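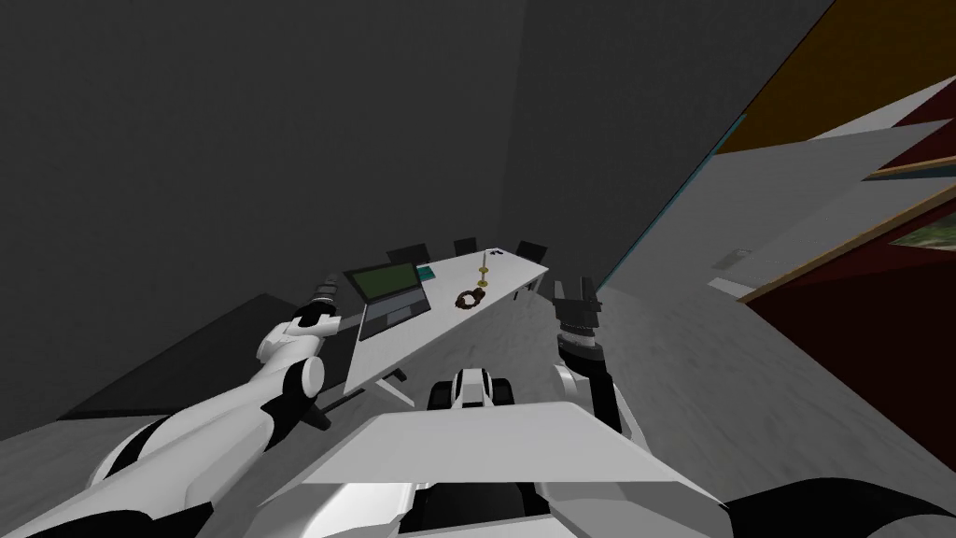 Brasivlow site, meeting room cell, table-clearing robot. Quarterly safety check, done 2022-11-20. Checked on the floor and against the simulation, same list for both. Main worry this time is how the job has changed for the room staff since April, when the robot took over resets between bookings. They used to clear and wipe, now they mostly watch, sort the odd items and deal with stops. Layout in the sim is the usual one, long white table with the three black chairs down the far side and a laptop open on top, and that laptop is what most of the comments below come back to. Scoring is OK / Action / Not checked.

1. Emergency stop reachable from staff side
OK. Both buttons tested. Label on the one by the door is peeling, new one ordered.

2. Standing area marked and kept clear
Action. Tape worn through at the corner where people cut across with the trolley. Redo before next check. Staff say they step in without noticing when theyre carrying things.

3. Arm speed with a person in the room
OK. Drops to slow setting as it should. Feels very slow to the early shift, who have asked twice for it to go up. Not agreed.

4. Personal items left by room users
Action. No rule written down. Robot is set to treat a laptop as "leave", but staff were moving them by hand while the arms were live. Stop first, then move. Put this in the Plorkomden handover sheet.
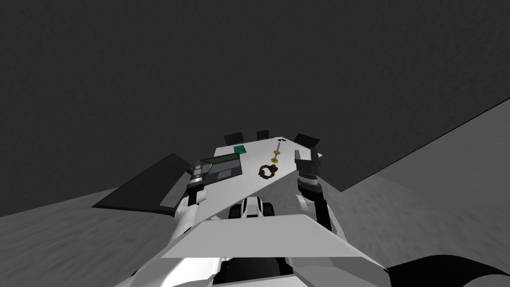

Item 4, simulated layout. Both grippers at the table, small items out on the top.

5. Small and thin items
Action. Anything tall and narrow to be taken off by hand until the grip settings are signed off. Clirico have the settings, chased, no reply yet. Rings and loops of any sort, same rule.

6. Chairs
OK. Pushed in before start. Evening shift had been leaving this to "whoever", now its on the start card.

7. Restart after a stop
Action. Two staff not shown how. They were waiting for someone from Bodin to come over, which took 28 minutes on one ocasion. Restart training for everyone on the rota, not just leads.

8. Manual handling
OK. Less bending and reaching than before, staff agree on that. More standing still though. Stool requested for the watching position, sensible, outside the tape.

9. Lone working
Not checked. Rota wasn't available. Carry over.

10. Break cover
Action. One person watching for about 3 hours at a stretch, too long. Swap with corridor duties. Supervisor to set the pattern and tell both shifts in writing.

11. Staff able to report near misses
OK but only just. Book is in the office, office is locked after the evening shift starts. Move it to the store cupboard. 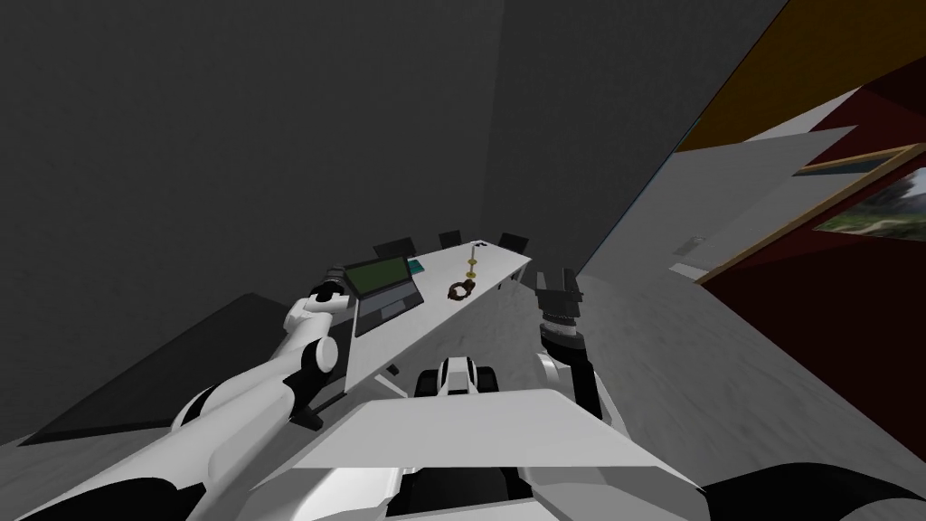
Who decides whether the robot is stopped when a room user comes back for something?
The person on watch does. They stop it first and talk to the room user after, and no shift lead can ask them to keep it running to save time.

12. Hours and duties
Outside this checklist really, but raised by so many I'm noting it. Staff want to know if the watching role counts at the same grade as cleaning. Passed to site office. Also a complaint that the stop log is being read as a score of how good people are at the job. It isn't meant for that, take names off the printed copy.

Open actions: 2, 4, 5, 7, 10. Carried over: 9. Tape and handover sheet first please, within 7 days, rest by the next check.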